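**Anyone following the Monthorpe cancellation rumor?**

**harborlights_fan** wrote:

Hi all, longtime lurker and occasional poster here. I woke up to three different texts from my sister saying *Monthorpe* was done, that Kirsten Norðdahl had walked off set, and that the whole cast had been sent home. I love this show more than is probably healthy for a grown woman with a mortgage, so naturally I skipped breakfast and went digging. All I can find is one gossip account saying it and about 400 people repeating it. Does anybody have something more solid? I'd take bad news over this limbo.

**pauline_in_dayton** wrote:

Oh honey, breathe! I went through this with *Arellano* back when everybody swore it was finished and then it ran another two seasons. The network's statement from last night says production is "paused," and that's the only word in it that matters. It doesn't say cancelled, and it doesn't mention Kirsten at all. I read it twice with my glasses on.

**remote_hog** wrote:

"Paused" is what they say when they're cancelling something and the lawyers haven't finished lunch. Sorry, Pauline, I know you're an optimist and I like that about you, but I've watched this happen too many times. They paused *Musine* too, and I'm still waiting to find out who was in the boathouse.

**pauline_in_dayton** wrote:

The *Musine* situation was completely different, hog, and you know it! That one had lost its time slot and half its writers. Monthorpe was up in the ratings this spring.

**harborlights_fan** wrote:

Thank you both, even the gloomy one. What about the part where she supposedly walked off? The post claims a crew member saw her leave at 6 in the morning with her bags.

**tweedjacket** wrote:

I'd be careful with that one. The account that posted it has 898 posts and I scrolled through a good many of them last night while the dishwasher ran (exciting life, I know). It reported that Troels Þorgeirsson had quit acting to raise sheep, and he was on a talk show the following week promoting his new movie and looking very much like a man without sheep. Leaving early with bags could be a person catching a plane. Her contract covers up to 9 episodes a season, she said so herself in the spring magazine interview, and she may simply have finished hers.

**remote_hog** wrote:

Fair point on the sheep. I'd forgotten the sheep. But if she'd finished, why hasn't her publicist said so? It would take one sentence. Silence makes me nervous.

**tweedjacket** wrote:

Publicists don't answer every rumor, and I wouldn't want them to. Once you deny one, people treat the next silence as a confession. I don't think she owes us her travel plans, as fond of her as I am.

**pauline_in_dayton** wrote:

Agree with tweed. And can we please not repeat the other thing going around about her and Troels? They have both asked for privacy, and I remember how ugly it got in here last August. Some of us said things we had to come back and apologize for, me included.

**harborlights_fan** wrote:

Agreed, and I'll leave that out of it completely. I should have said in my first post that I only care about the show and that she's all right. I'm going to watch the lake episode again tonight and try to stay off my phone. If the mods would rather merge this with the big season thread, go ahead, I won't be offended.

**remote_hog** wrote:

The lake episode is the best hour they ever made, so at least we can all agree on something. I still say it's cancelled. If I'm wrong I'll change my avatar to Pauline's choice of cat for a month.

**pauline_in_dayton** wrote:

I am holding you to that, and I already have the cat picked out. He's orange and he has a bow tie.

**plandico_dan** wrote:

Putting my money on "paused," for what it's worth. They wouldn't leave that cliffhanger hanging. Anyway, I'm supposed to be working, so I'll check back tonight and see whether there's news. Good to see so many familiar names in here again. 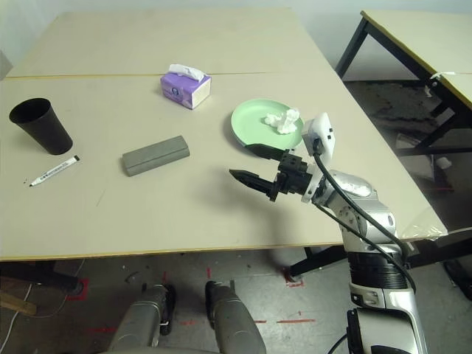
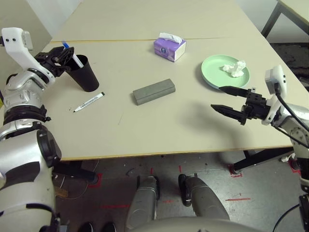
*Black cup and white markers, both pictures. The one with the blue cap is in the cup in the second.*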